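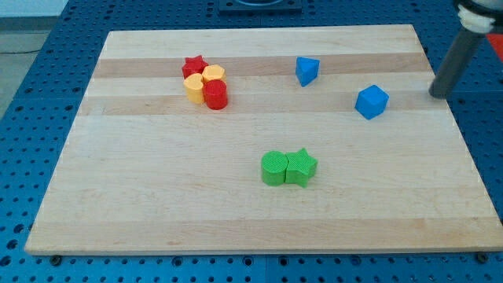

Ovidiu reckons the Forari fingers should be retired before we run anything else — his view is that the round tips roll off flat faces and that we're grading the finger shape instead of the controller. Noted. Keeping them on for this comparison anyway so the February numbers stay usable.

Search notebook Enter keyword Go

Block set on the maple-look board: stars, cylinders, a cube, a triangular prism and the faceted yellow ones. The touching pieces are the hard case, the blue ones the easy case.

Controller A (Coman, stock gains): 100 picks, 4 drops. All of the drops were stars, gripped across a point.
Controller B (Drurason, force limit lowered): 100 picks, 2 drops. Slower to close. Longest cycle was in the red and yellow cluster, where the arm backed off twice before committing.

Log file 157 has the force traces for B. The traces for A are on the Stistville drive, not copied over yet.

Irina Bratu wants the green pair repeated with the approach turned 90 degrees. Agreed. Same speed, same board position, fingertips wiped first.

To do: check backlash at the finger mount, re-zero the wrist.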